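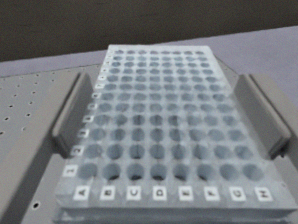

Week 2: Dilutions, and why we keep doing them on paper first

OK, so last time we ran out of clock halfway through serial dilutions and I promised I'd write up the rest. These are my notes more or less as I'd say them out loud, so excuse the rambling. Bring them to lab, along with a pencil and the calculator you like best (your phone stays in your bag once gloves go on).

The basic idea

You take a bit of something strong and add it to a bigger amount of something weak, usually plain buffer. The dilution factor is the final volume divided by the volume you transferred. Final volume! Every year half the room divides by the buffer volume instead, and I did exactly the same thing as a student, so I'm not throwing stones.

Say you move 100 microliters of sample into 900 microliters of buffer. Final volume is 1000, so the factor is 10. We write that as 1:10 in this course. Some older books would call it 1:9, meaning one part plus nine parts, and the Tavberg lab manual switches between the two styles from chapter to chapter. If you're using that one, check which they mean before you pipette anything.

Doing it in a series

For a twofold series, you put 100 microliters of buffer in each well, add 100 of sample to the first, mix, then carry 100 along to the next, and so on down the line. At the last one you throw away the extra 100 so all the volumes match. Each step cuts the concentration in half. After three steps you're at one eighth, after four you're at one sixteenth, and it drops off faster than people expect.

A standard 96-well plate is 8 by 12. Run your series along the long direction and you get up to twelve points, but I'd save the last well for buffer only. That's your blank, and you'll want it.

Change tips between steps. I know it feels wasteful. A film of the stronger liquid clings to the inside of the old tip and rides along, and by the end of the row your numbers are too high and your curve goes flat at the bottom.

Working backwards

The exam likes this one. You measure a diluted well and get 122 units per milliliter, and that well is at 1:8. What was the original? Multiply: 122 times 8 is 976 units per milliliter. Then ask yourself if the answer is bigger than what you measured. It had better be!

Things that go wrong

Bubbles. Push to the first stop only when you mix, and keep the tip under the surface.

Losing your place. Draw the plate in your notebook before you start and cross off wells as you fill them. I still do this.

Before next class

Read the dilution section in Laur, skip the part on logs (we'll get to it in March), and do the first two problems on the Dalorwood sheet. Show units on every line, please. I take off points for naked numbers.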